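# The practice kitchen

*Linstead canteen, ground floor. September.*

Linstead's canteen does 159 lunches on a normal weekday, and until this year every one of them was put together by somebody with opinions about soup. Now part of the job is moving to a two-armed robot called Forkisus. I didn't pick the name. I was on vacation the week people were asked, and I've been made to regret it.

Forkisus doesn't get near a real lunch until it has gotten through 500 shifts in simulation. So for the past few weeks our prep work has been split in two. Half of us make lunch, and the other half sit upstairs in room 201 with Rhonda Arsenault, watching a machine learn to live with a countertop. We take turns. The chairs are better in 201, which has done more for staff acceptance than the entire slide deck.

What surprised me is how much of our work nobody had ever written down. Sabine Kettler has been wiping, stacking and reaching around other people for most of her adult life, and on her first afternoon upstairs she was asked to explain how she decides where to put a tray. She asked if it was a trick. Then she talked until well past four, with diagrams, and Rhonda had to go find more paper. The diagrams are still on the wall. One of them is mostly elbows.

**Counter work.** A long speckled granite top, a tomato, a bowl, and a gripper almost at the white tray. The other arm is pointing its fingers up, in the manner of someone who'd like to say something in the meeting.

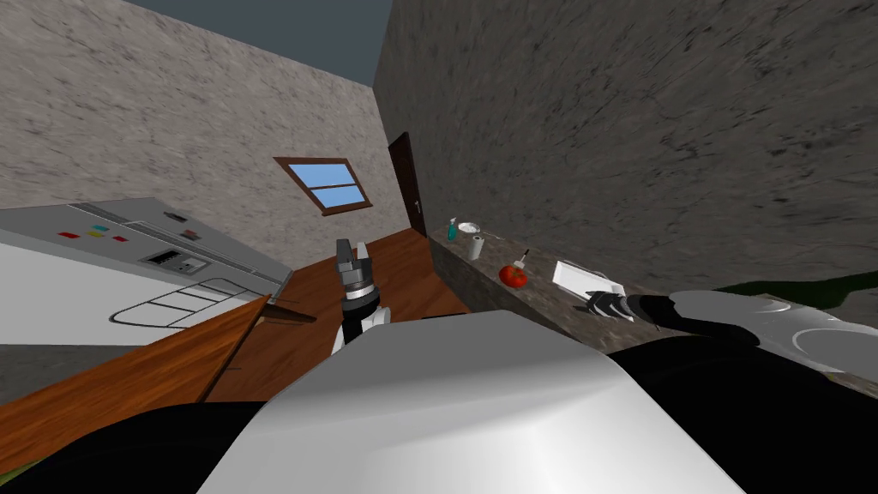 Gerd Hagedorn wants it added to this page that he doesn't mind a robot handling trays, he minds that his start time moved to 6:30 so that somebody can be around to supervise it, and that when he asked what supervising meant he was told "being present." He says he was present before, and he got to cook at the same time.

Fair enough, and it's in. The new schedule is the part that has changed our days most, well ahead of anything Forkisus has done with its arms. The early person used to start the stock and have the radio to themselves. Under the trial plan the early person will go through the startup list, sign it, and then start the stock with somebody from Wunderlich on speakerphone. Shabani Lukumay has offered to swap his Sunday inventory shift for Gerd's early ones, and they've been negotiating over it like two countries with a shared river.

On the other side of the ledger, we each get 3 paid hours a week upstairs, and those hours have turned into something close to training. I can read a run log now. I know what a joint limit is, and I've started using the phrase about my own shoulder. Preben Þrastardóttir came over from the Plorngate site to see how we were getting on and left with a copy of Sabine's diagrams, for which Sabine has requested, and received, a credit.

**Open hand.** Both fingers spread wide and nothing between them, with a big dark block of cracked stone straight ahead. I've had Mondays like it.

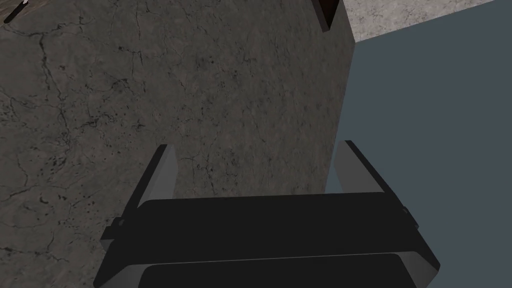

The question of credit led to the question of job titles. Sabine is still listed as kitchen assistant, while spending part of her week telling engineers how a kitchen works. Management has agreed to look at the grade. We've asked them to look at it while the trial is running, when they still need her to answer the phone, and Rhonda has put that in writing for us in much politer words.

Meanwhile the serving line stays ours. Forkisus gets trays, bowls and cups to start with, and no knives. It also doesn't get the soup. There was a short discussion about the soup and it ended when Gerd put down his ladle.

If you work at Linstead and want an hour in 201, the sign-up sheet is on the side of the dish return. Bring your own pen. Somebody keeps walking off with ours, and for once we can't blame the robot.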